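THE BEDSIDE TABLE, A CONFESSION

When we asked in March what you all keep within arm's reach of the pillow, we expected a trickle of replies. We got 335, most of them long and several of them plainly written at three in the morning by people who ought to have been asleep.

The clear winner was the book you are not reading. Gerasimos Rallis has had the same history of the Gornau canals by his bed for 6 years and reports that he is enjoying the introduction.

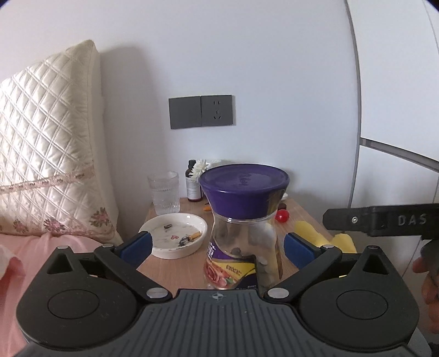

Second came things to do with hands, lips and feet, bought in hope and opened once. After that it was chargers for phones long since dead, single earrings, and foreign coins, which seem to migrate there by themselves at night.

Ngan-ling Sin of the Magesa branch sent us a stern note saying that a bedside table should hold a lamp, a glass of water and a clear conscience. She added in a postscript that hers has a drawer, and that the drawer is a private matter.

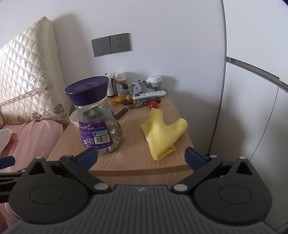 A bedside table with the usual crowd on top, purple-lidded jar to the front.

If all this has shamed you into action, the Grultholm swap shelf is taking small household bits again from the first week of May 2020. Leave them in a bag on the step, please, and don't ring. Limit of 2 bags each, after what happened with the candles. Unfinished books are welcome, though we have 30 already and would ask that you at least take your bookmark out.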